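Weltitz Compares Two Finger Pads for Hand-Held Grippers

December 24, 2018

Weltitz has finished a side-by-side trial of two finger pads for its hand-held grippers and will move to the softer of the two in May, the company said. The trial covered 3,726 recorded grasps, split between a molded rubber pad supplied by Boateng and a textured V-shaped pad that Weltitz developed with the design shop Fovum.

Both pads were fitted to the same gripper body, with the same camera and the same trigger. People doing the recording changed pads at the start of each session and worked through an identical list of household jobs: opening drawers, picking up small items, putting them back.
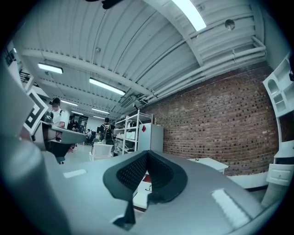 A V-shaped finger pad seen from the gripper's own camera, with one marked finger at left.

The V-shaped pad came out ahead on thin and round objects, where the notch kept items from rolling during the lift. Weltitz logged 42 dropped objects with it, against 132 with the rubber pad over the same list. On flat boxes the two were even. The rubber pad did better on smooth drawer fronts, where the notch of the other pad sometimes left too little contact area.

Wear was also checked. The rubber pads showed no visible change by the end of the trial. Several of the textured pads had begun to fray at the tip, and Fovum is working on a thicker edge.

Tracking took up the second half of the trial. Each gripper's position is worked out from printed markers, and the software, a package called Rundance, loses the position when a marker is turned too far from the camera or blocked by furniture.

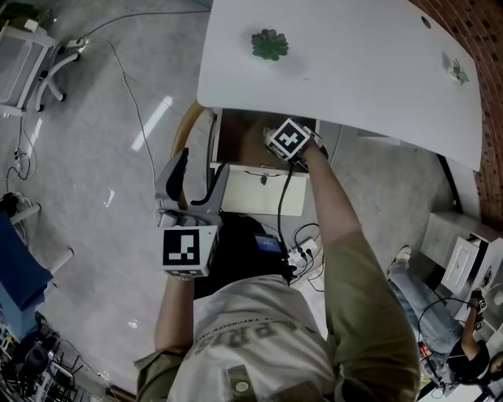 Drawer work gave Rundance the most trouble. A gripper has to go down and in, and the edge of a tabletop can hide a marker placed too low on the body. Weltitz tried several mounting heights before settling on cubes, which present a marker to more than one side. With the right-hand gripper reaching into a drawer under the table, the cube on top still has its marker in view from overhead. The company recorded 1,632 drawer sequences this way and had to discard 32 of them for lost tracking.

Two-handed jobs are still harder. When the grippers cross, one cube can cover the other for a second or more, and the software has to guess the path in between. Weltitz said a second overhead camera is the likely fix — it has not decided on a model.

Cabling is the other open question. The present grippers are wired, and operators asked for more slack when moving between the table and the cabinets. A battery version is being built but was not part of this comparison.

Boateng will continue to supply the rubber pads for customers who want them. Existing gripper bodies accept either type, and the pads can be changed with a single screw.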